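From the Game Shelf
April 2022

So I have been making a board game. My spouse would like it noted that I have been making a board game for two years, and that the dining table has not been available for dinner for most of that stretch. Fair enough! But it has a name now (Fokadier), it has rules that fit on one sheet, and last month it survived a whole evening at the Paterson Street library without anybody asking if we could play something else.

The idea is pretty simple. You're running a small freight company in a town called Uder, you've got cargo to move across a grid, and the other players keep parking their stuff exactly where you wanted to go. A game takes 60 minutes if people know what they're doing. My first version took most of a night, and I still have the notebook pages to prove it, all crossed out.

What I want to talk about this time is pieces, and I have opinions. I started out with cardboard chits, which slide if you breathe on them. Then I tried buttons, which were cute and impossible to pick up. Cubes are the way to go. You can grab one without looking, it stays put when somebody bumps the table, and you can read the color from the far end. I went with soft corners over sharp ones, and a good loud green for the starting cargo. 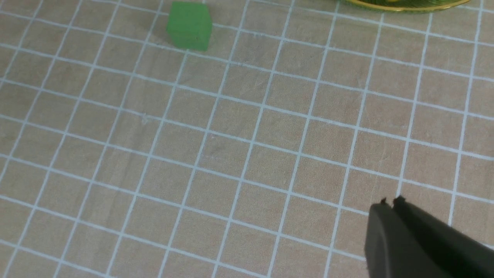
Marlow wrote in after the last issue to say that cubes are fine but the squares matter more: if a piece fills its square right to the lines, every nudge turns into an argument, and if the square is huge the whole board looks deserted. Marlow likes a piece that leaves a little room on each side and no more.

I agree with pretty much all of that, and I'd add one thing about the lines themselves. Keep them thin and pale! My second board had fat black ones and after half an hour it was like staring at a window screen. Pale lines on a tan background are so much easier to live with, and a bit of mottling in the background hides the scuffs (there will be scuffs).

The rule I'm still fighting with is what happens when a cube lands on a line. Right now the player who moved it has to pick a square before the next turn starts, and if they forget, the person on their left picks. It's a little mean. People laugh, though, so it's probably staying.

If you want to try Fokadier, I'm bringing it to the May meetup, and I can seat 5 players. The rule sheet is version 27, in the Clarkix folder with the other club downloads. Print it on one side only, the back is for keeping score.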